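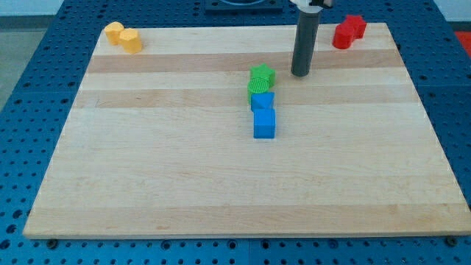

Dzifa Agbeko

Quarter past four in the morning and Mervin Thibodeau is 267.

He reads it off the meter by the light of the open fridge. Two hundred sixty-seven. Wipes the finger on his undershirt. Reads it again like the number might have been thinking it over.

The pie. Had to be the pie. Two slices at Renee's and then the crust off her plate when she went to answer the phone.

He closes the fridge. Dark. Opens it again.

On the counter is the bottle from the mail. Akutine. Gold cap, a leaf on it. Came in July with a letter that called him Friend. Take 3 before each meal and Let Your Body Remember. He had liked that. Let your body remember. His body remembers a shift at the cannery in Binosari, the smell coming up through the floor, and a girl who cut his hair on a porch. It doesn't seem to remember sugar one bit.

He takes three. Water from the tap, in the cup with no handle.

Then he sits down to wait for 47 minutes. Not 45. The letter said 45 but he gives it a little extra to be fair.

The phone, on the table. Renee had put it on the big letters for him. He could call her. He could not call her. She'd be up at six anyway with the baby, and what would he say, I ate the crust.

"You're taking the real ones too," she'd said, at the sink, not turning round. "The Akutine and the real ones. Dad. Both."

"Both," he'd said.

The real ones were in the drawer with the rubber bands. White, chalky, no leaf. They gave him the runs. The doctor, a young woman with cold hands, said that would pass, give it a few weeks, call if it doesn't. He gave it four days. Didn't call. Then the letter came, Friend, and it was like being let out of school.

Twenty to five. A truck goes by out on the Tambunan road, gears down at the hill. He used to know all the trucks.

His feet are cold. His feet are always cold now, or they're not anything, that's the other thing, the left one he could drop a hammer on. He looks at it. Big yellow nail. He did step on a tack last month and found it at bedtime, still in there, neat as you like. Pulled it out with the pliers. Didn't tell Renee that either.

His father had lost the foot first. Then some more. They kept the wheelchair on the porch under a sheet, and Mervin's mother would say sugar in a low voice, the way other women said cancer or Catholics. He's got the sugar. As if it had come in the mail.

Mervin gets up and pees. Sits down again. Thirsty. Gets up and drinks, gets up and pees. That's the night, these days, that's most of it.

There was an earlier bottle. Darketti drops, under the tongue, tasted like a fence post. Before that a tea. Before that a fellow at the feed store with a magnet. He'd spent - well. He had it written down in the back of the checkbook where he kept the things he didn't add up.

Two minutes past five. He strips the foil off a new test strip and drops it, and gets down on his knees to find it, and then he's on his knees on the kitchen floor, so he stays there a second. Not praying. It's just a long way up.

Finds it. Pricks the other hand, the ring finger. Squeezes. Nothing, nothing, a bead.

The meter counts down. Five four three two.

271.

"Well, hell," says Mervin.

The window over the sink is going gray. He can make out the clothesline, and the neighbor's dog standing at the end of its chain looking at him or at it's own breath. He puts the gold cap back on the Akutine and screws it down tight, tighter than it needs. Doesn't throw it out. There's most of a bottle.

Then the drawer. Rubber bands, a dead battery, a birthday candle shaped like a 7. He reads the label at arms length. One tablet with food.

With food. So he makes an egg. Stands over it in his undershirt with the fork. One piece of toast, no jam, and he looks at the jam pretty hard. Eats standing up. Takes the white one with the last bite and it sticks halfway, chalk, and he has to run the tap.

If he could get under 200 by the weekend he'd tell her. That's what he thinks, rinsing the plate. He'd say it like nothing, passing the beans. One-ninety this morning.

He gets the phone. The big letters. R, E, N. It's only half past five.

It rings once.

"Dad?" Baby going in the background, full blast. "What is it, what's wrong?"

"I ate your crust," he says.

"I know you did," says Renee. "What's the number?"

He looks at the meter. It's shut itself off to save the battery. He could say anything.

"Hang on," he says. "Let me find my glasses."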